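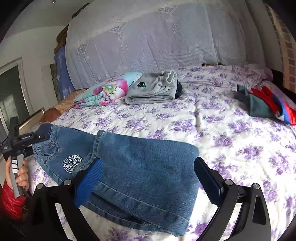
You could throw the lot in a garbage bag and sit on it and you'd get the same result, one reader of our first draft wrote in the margin, and the only difference would be that you'd get your evening back. We kept that comment pinned to the top of the working file because it was the best objection we received, and by the end we had only partly answered it.

Posted 20 June 2025 by the author, Household Textiles project group

Does the way you fold it matter? Storing thick clothing in a small bedroom

Background

Every share house has the same problem. Winter clothes are bulky, wardrobes are shallow, and for half the year the heavy stuff is in the way. There is a great deal of advice about this and most of it comes from people selling a box. We wanted to know whether a named folding method does anything for thick, lined or fleecy garments that ordinary folding doesn't.

We picked two methods. The Plunumano fold is a flat fold into thirds, finished with a half turn at the waistband or hem. The Hosoda roll starts from the hem and is tucked into its own opening. Both are usually shown with T-shirts. This annoyed us from the start. A T-shirt will fit in a drawer however you treat it. Fleece-lined jeans won't, and neither will a puffy jacket.

What we worked with

The test load was 33 items of household clothing and bedding, all of it used. The difficult ones were:

- jeans with an elasticated waist and a fleece lining
- fleece tops
- clothing with ribbed cuffs
- padded jackets
- small blankets, including one with a large flower print

The container was a Brorberg soft-sided storage box, sold as 55 litres. We did not verify the volume independently and we should have. The sides bow outward once it is more than half full, so the real capacity depends on how hard you push, and the label doesn't say how hard the manufacturer pushed.

All folding was done on a bed. We had planned to use a table, on the grounds that a hard surface would be more consistent, but people don't fold their winter clothes on a laboratory bench. They do it on top of the quilt with the finished things piling up near the pillow. A bed is soft and it does affect the result. A flat fold pressed onto a mattress sinks in the middle and comes up slightly curved. Anyone repeating this should decide early which of those things they care about.

Procedure

The load was packed using each method in turn, by the same two people, in February. Between packs everything was shaken out and left in a heap overnight so that old creases had less influence. We also did a control pack, where each person folded the way they normally would with no instructions. We wrote down whether the lid closed without force, what was left over, and how each garment looked after being stored and taken out again.

We didn't record time properly. One of us started the timer late on the control pack and the figure was useless, so we have left timing out of the results entirely. It felt dishonest to report it for the named methods and not for the ordinary one.

Results

The lid closed without force on the control pack and on the Plunumano pack. It did not close without force on the Hosoda pack.

Rolling was worst for anything lined. A fleece lining slides against itself as you roll, so the outer fabric and the inner fabric end up different lengths and the roll gets a fat collar at one end. The jeans were the clearest case. Denim doesn't want to go round a tight curve to begin with, and the lining made it springier. We tried it tighter and then looser and the finished roll opened in the box both times.

Rolling was good for small blankets. They held their shape, they could be stood on end and they filled the corners that flat folding leaves empty. If the Hosoda instructions had been written for blankets we would have nothing to complain about.

The Plunumano fold gave neat stacks. Did it give smaller ones? We couldn't see that it did. The half turn at the waist is supposed to lock the fold, but on an elasticated waistband it creates a lump, and the next garment has to sit on top of that lump. Leaving the half turn out produced a flatter stack. At that point you are just folding trousers.

Ribbed cuffs were a nuisance under every method. They spring back, and on a sleeve that has been folded inward the cuff works its way out of the side of the bundle. The only thing that helped was laying the cuff flat across the body of the garment first and folding over it. Neither set of instructions mentions this.

Creasing was hard to judge. The fleece items came out looking much as they went in. The jeans had a crease across the leg after the flat fold and a set of shallow ripples after the roll. Whether one is worse than the other is a matter of taste.

Weaknesses

There are plenty. Two folders is not a sample. Both of us had read the claims beforehand and neither of us believed them, which is exactly the sort of thing that bends a result. We used one box. A rigid container might have favoured the flat fold more strongly, and we intended to include the Romer crate for that reason, but it didn't arrive until the packing was finished and we weren't prepared to redo everything with a different heap of clothes.

We also never tested the garbage bag. Several people have since asked why, and the reason is that it seemed too silly to write up. In hindsight it was the obvious baseline. It would probably have beaten the roll for the jackets, where most of what you're storing is air.

Recommendations

Fold lined trousers flat, once lengthwise and then in half, and stop there. Put them at the bottom. Deal with cuffs before you deal with sleeves. Roll blankets and use them for the gaps. Jackets go in last and get squashed by the lid. None of this requires a method with a name, and we would like to see one of the people promoting these methods try it on a pair of fleece-lined jeans in front of an audience.

The next group to take this topic should measure the box first.

Related reports
Do cedar blocks do anything? A wardrobe trial
Drying heavy denim indoors without a dryer
Vacuum bags and wool: follow-up notes
Shelf dividers compared

This site uses cookies to remember your display settings. By continuing to browse you agree to our cookie policy. Accept | Manage preferences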